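The claim concerned a water meter. Canan Bilgin had read it at 6 p.m. on the last evening of September and again at 6 a.m., and in twelve hours with every tap shut it had advanced 700 liters. The building was the former Floris dye works, let by the room. She was the adjuster for Pavesier and she had 5 working days.

She began on the upper floor and closed the valves one at a time. 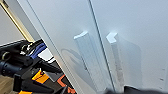

White doors, one handle each.

Bülent Baysal, who managed the lettings, followed her with a ring of keys and a ledger. The ledger gave the September loss as 2,340 liters. She asked how he had arrived at the figure. He said he had copied it from Cengiz Aydoğan, the manager before him, who had left it on a slip in the drawer.

"When did he leave?"

"In March."

She wrote down March. She closed the fourth valve and went to look at the dial. The small red pointer kept turning at the same rate.

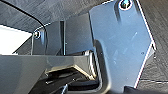
Pale metal, scuffed.

The Değirmenci drawings showed a single main running under the stairs. She put a listening rod to the floor there and heard flow at low pressure, continuous, going north. North of the stairs the drawings showed nothing.

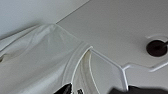
Baysal said there had been a rinsing tank on that side, filled in long ago. He had never seen it. His aunt, Ayten Sarıgül, had worked at it and used to say the water came up blue in October, when the orders for school coats were run.

Bilgin asked for a bucket. At the yard drain she lowered it on a cord, nearly 100 centimeters, and drew it up half full. She held a white card behind the sample jar and turned it to the light. She recorded the color, then the time, then the temperature.
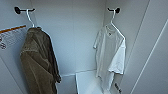
Jacket and T-shirt on their hangers.

Under cause of loss the form offered burst, seepage and misuse. She left the line blank and asked Baysal whether his aunt was still living.

Contact | © Vedau Quarterly | Back to top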